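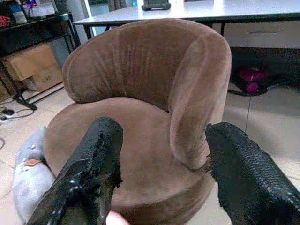
The brown velvet tub chair, my reading spot for most of July.

I finished the last of the Gosstead books last night at quarter past one in the morning, and I have been walking around all day wanting to talk to people about them. My sister has stopped picking up. So you get it instead!

For anyone who hasn't run into them: the Gosstead books are a run of 11 mystery novels set in a made-up harbor town, written by Stijn Verschueren and put out in English by a tiny press called Kedileo. I found the first one on a swap shelf at the laundromat, with the back cover missing, so I started it with no idea what kind of book it was. For the first 55 pages I thought it was a novel about a man trying to sell a boat. Then somebody turns up dead in the boat. I can't tell you how much I recommend reading a mystery without knowing it's a mystery.

I am a person who has always bounced off long series. I get to book three, the detective's marriage is falling apart again, and I wander off to read something about whales. What kept me in this one is that the town does the aging. The detective, Inspector Altıntaş, hardly changes (she gets a new coat in book six and complains about it through book eight), but Gosstead changes all the time. A bakery closes in book two and the building is a phone shop in book four, and then in book seven a witness gives directions by it, "where the bakery was," and I got a lump in my throat over a bakery that never existed. The ferry timetable gets thinner. A kid who steals a bike in the first book is driving the ambulance in the ninth, and Verschueren never points it out. You either remember the name or you don't.

And the food! I had to stop reading book five on an empty stomach. Altıntaş eats constantly and with real attention, mostly standing up. There's a fish soup she makes in a borrowed kitchen while she's questioning the man who owns the kitchen, and by the time the soup is ready she knows he's lying and she still gives him the bigger bowl. I've tried to make that soup twice. The first one was gray. The second one was pretty good, but I put in way too much fennel and my apartment smelled like it until the weekend was over.

If you want an order, here's what I'd do. Start at the beginning, obviously, it's called The Seller. Book two, Low Water, is the weakest and I'd still read it because of the bakery. Three and four are a pair and you should have both in the house before you open the first one, because I didn't and I had to wait nine days for the mail. Five is soup. Six is the coat, and also the one with the choir, which has the best red herring I've read in years. I was so sure. I had written the name on a piece of paper and stuck it on the fridge.

Seven and eight go slower. A big company called Flandex wants to buy the harbor, and there's a lot of town meeting in there. I know some readers skip the meetings. Please don't! The answer to book ten is sitting in one of them, in a remark about parking, and when I got to it I yelled out loud and went digging through the pile to find the page.

Then there's the last one, Slack Tide, and it is a monster, 780 pages, more than twice as long as any of the others. I was worried. Long last books make me nervous, they tend to be full of goodbyes. This one has 19 chapters and the first four are one single afternoon at the ferry office, with everybody waiting for a boat that's late, and I would happily have read four more of them. I won't say who did it. I will say that I went back and reread the opening page of The Seller right after, and you'll want to do that too, so keep it handy.

A few complaints, so you don't think I've lost my head completely. The print is small. Kedileo changed translators after book four and for a while everybody in town says "my goodness," including the fishermen. There's a map in the front of every book and it's the same map, even after the bridge is gone, which drove me up the wall until I started penciling in the changes myself. Now I love my ugly penciled map. I also think the brother in book eight gets dropped much too quickly, and if anyone has read these in the original and can tell me whether there's more of him there, please leave a comment, I'd love to know.

I took the whole stack off the floor this morning to shelve it and ended up reading the choir chapter again, sitting on the rug. It holds up. You can see him planting the real answer in the second verse of the hymn, right out in the open, and I had sailed straight past it with my name on the fridge.

Next up is something short. I have a book about lighthouse keepers from the library, and a friend has been pushing a Norwegian thing on me since spring. If you've got a series where the place gets older along with you, tell me what it is. I have room on the shelf for one more, if I move the cookbooks.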